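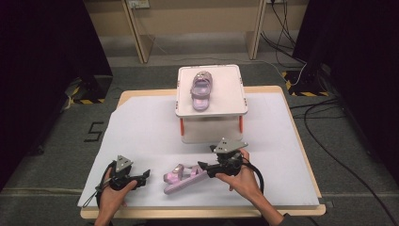
Fig. 6. Two hand-held grippers at the paper-covered table, the right jaws reaching toward a sandal strap.

Robotics 201, notes for the February labs: comparing grippers on soft, awkward things

Welcome back, everybody! We spent a good while on blocks and cups, and I know many of you are itching for something harder, so now we come to footwear (my favorite, I'll admit it). A sandal has a sole that bends, straps with gaps under them, and often a buckle just where you'd like to put a finger.

You will try 2 sets of jaws, the short Idier pair and the longer Clilitz pair, with the same sandals and the same starting poses. Start with the sandal on its side. Go for the strap first, then the edge of the sole, and write down which grasp you would trust for a lift and a turn. Please keep your wrists loose and move slowly, and mind the cables, which do love to wander under an elbow.

Each pair of students gets 26 tries per set, swapping hands halfway through. Leonie Ruawai will be around to help with the Urquhart controller, and Ramesh Rathore has kindly offered to look over your log sheets before you hand them in. Bring a pencil!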